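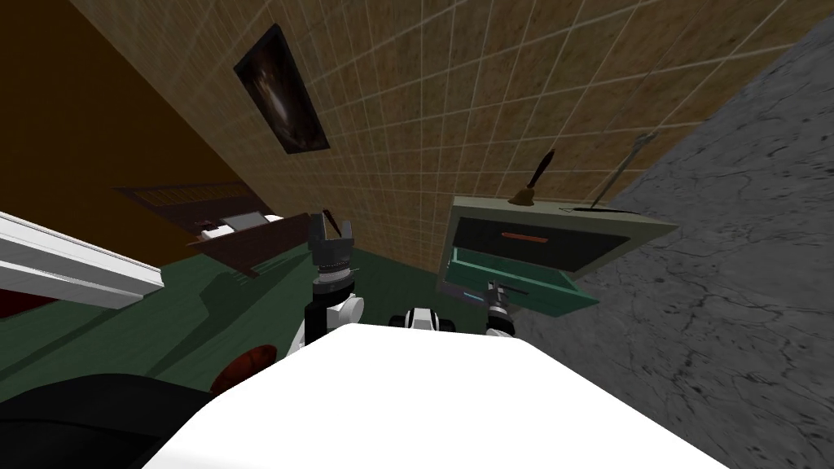
How long should I wait before regrouting a shower wall after I scrape the old grout out?

Wait until the joints are dry all the way down, and give it at least a full day with the fan running. Then vacuum the dust out of the lines and go ahead.

Posted in Home & Repair, February 15, 2018

OK so a little more detail from me (I'm the one who asked). It's the upstairs bathroom in our place, and the grout had gone crumbly along the bottom 9 rows of tile. I spent most of January scraping it out with one of those little hand saws and my wrist may never forgive me! I've got a tub of Cledier premixed sitting in the hall and a float I borrowed from my sister. Do I need to seal it after, or does the premixed stuff not need that? The label is no help at all.
tilelesswonder

Read the label again, some of the premixed ones don't want sealer and some do, and if yours doesn't say, call the number on the tub. I used Jorkik powder on mine, mixed it like thick peanut butter, and worked it in on a diagonal so the float didn't dig it back out. Do a small patch at a time. I got cocky and spread half a wall, and by the time I came back with the sponge it had set up hard on the tile faces. Spent a whole Saturday with a scrub pad. Also wring the sponge out way more than you think you need to, a soaking one will wash the color right out and you'll get blotchy lines.

For sealing, I waited 7 days and then went over the joints with a small brush. And don't grout the corner where the wall meets the tub! That's a caulk spot. Mine cracked there twice before I figured that out.
mudroom29

just get the oscillating tool next time, I have the Fukine one and it goes through old grout like cake. go slow near the edges or you'll chip the tile (ask me how I know). paid more for mine than I wanted to but I've used it on trim and a stuck window too. no idea about sealer, I never sealed mine and it looks fine
backporch900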